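Narkuler Hand-Held Gripper Kit, Club Edition
Supplied by Hurudar for school and college robotics clubs

The Narkuler kit is a pair of two-finger grippers operated by hand. Student teams use it to record pick-and-place tasks for the manipulation class of the Corrigan student competition.

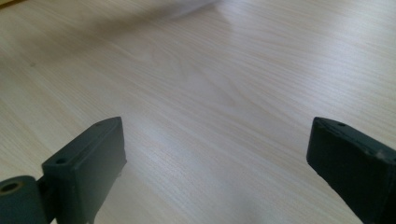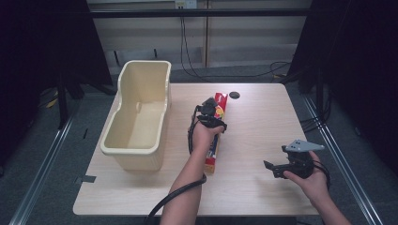
Each finger is a separate part and can be replaced without opening the body. Finger files are included, so clubs with a printer can make their own spares. Print solid, with the inner face down.

Specifications
Finger opening: 3 in, full travel
Weight per gripper: about 300 g, without cable
Minimum team: 2 students
Spare fingers: 14 per club pack
Part number: 272

Calibrate before every session. Close the fingers fully, open them fully, then zero the reading in Randetness — the logging program runs on any recent laptop. Check the hinge pins for play once a month during the season.

Class notes by Lorcan Costello and the bin-packing worksheet by Belmiro Guerreiro come with the club pack. Orders for the fall season close in October.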